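Vostico Bench Kit review: three months of recording demos on it

Rating: 4 out of 5

I've had the Vostico Bench Kit since July and I keep getting asked about it, so I'm finally writing the thing up. Quick background if you landed here from a search: I collect teleoperated demonstrations for a two-arm setup, and my job is to produce lots of clean examples of a task so the policy has something decent to learn from. The current task is desktop PC assembly. Memory, processor, hard drive, all going into an old tower, over and over and over. You get very fast at it and then you start dreaming about it.

The kit is what goes around the arms. You get the slatted aluminum bench top, the mounting plates, a leader rig for driving the arms by hand, and the recording software. No arms included! I saw a couple of one-star reviews from people who missed that, and the product page could say it in bigger letters.

Setting it up

Took me a day and a half, and half a day of that was my own fault for bolting one base down a slot too far over. The slats are the best thing about this bench. Everything slides, everything locks, and when you want to move an arm a little you loosen two bolts and nudge it. My old bench was a sheet of board with holes drilled wherever I'd needed one that week, and it looked like a cheese.

It's also stiff. I can lay a whole tower on its side on it and push a memory stick home and the cameras don't wobble, which was a real problem before. Half my old recordings have a little earthquake in them right when the good part happens.

The fixtures

You don't get part holders in the box, you get the drawing files and print your own. I was grumpy about this for a week and then completely came around, as I could change the pockets to suit my parts. Mine is one gray piece that sits to the left of the tower. The hard drive stands upright in it in its blue caddy, the CPU has a shallow square pocket in front of that, and the RAM lies flat in a long slot. I print it slow and thick. The first one I did in a hurry and one of the posts snapped off within a day.

If you only take one tip from this review, vary your starting positions on purpose. It's so tempting to have a beautiful fixture and put it in the same spot forever, and then the policy learns the spot. I shift the fixture a little between batches and turn the tower a few degrees, and the software lets you tag each batch with a note so you can check later that you really did spread things out.

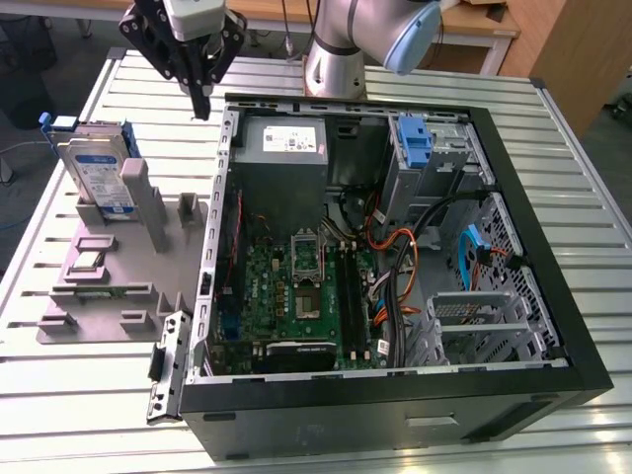
Recording

The software is where the kit earns its money. You tap the pedal to start, do the task, tap to stop, and then it asks keep or toss. That's it. I've logged 562 episodes on the current task and kept 346 of them, and before you say that's a lot of tossing, I'm picky. If I fumble a grasp and recover nicely, I keep it, those are gold. If I fumble and then sit there thinking for ages with the gripper parked over the socket, out it goes.

My best single day was 136 episodes, with a sore thumb to show for it. The leader grips are hard plastic and the trigger spring is too strong for long sessions. I wrapped mine in bike tape, which helped a bit.

Playback is nice too. All the camera views line up with the joint readings and you can scrub through them together - great for spotting the moment where the gripper closed a hair early. I did have one camera drift out of sync after an update. Alfredo Bañez on their support desk sent me a fix the next morning, and he was very patient about my log files.

What bugs me

The export. It goes to Vostico's own format first and then you convert, and the converter is slow and has crashed on me 19 times (yes, I kept a tally, I was annoyed). Run it overnight and in small batches and it mostly behaves.

The labels are a bit thin as well. You can tag an episode but you can't mark the steps inside it, so "CPU goes in" and "lever comes down" are all one long blob unless you split them by hand afterwards. I'd love a second pedal for that.

And the cable clips are junk. Buy better ones.

How it stacks up

I used a Zusier rig for a few weeks before this one. Better grips, much nicer on the hands, but the bench flexed and the software wanted an internet connection just to start recording. Nope. A friend has the Siddiqui bench and likes it a lot for small tabletop jobs, though there's not much room on it once you put a full-size tower down.

Would I buy it again? Yep, and I'd order the spare mounting plates at the same time, as shipping on those by themselves is silly.

Updated 10/25/22: the newest converter release has gotten through three nights without a crash. Leaving the rating where it is until I've run a full month of data through it.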